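6 min read

3.2 Shared desks and small parts

In the Sustthorpe office we looked at how people keep cables and small items when two desks are joined and used as one surface. Power strips tend to move to the outer edge, and the adapters follow them — the middle is left for the laptop.
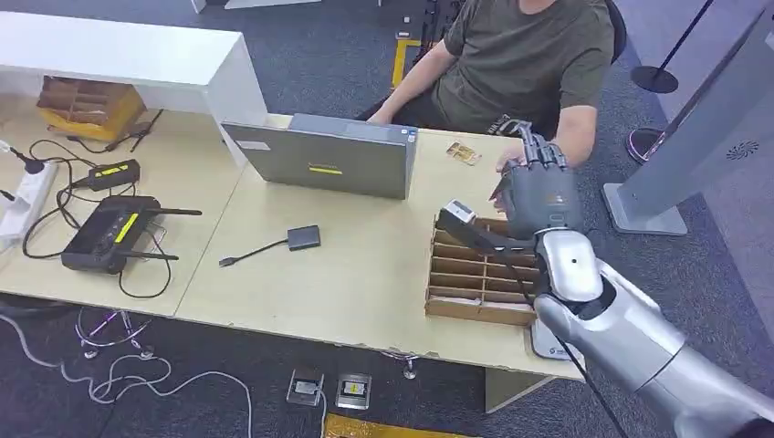 Cardboard organizers with narrow slots were preferred over closed boxes, as Nautiyal also found in Plomside. Workers told us that they return a part more often when its place is open and near the hand. The slots were not labeled in either office.

Figure 2. The Sustthorpe office during the March visit.

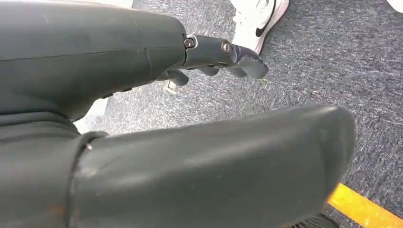
Cables were the harder problem. Of the 200 short notes collected by Glória Mendes, many speak of wires that nobody wants to unplug, because their owner is not known. We come back to this point in Section 4, where the desk rules are compared.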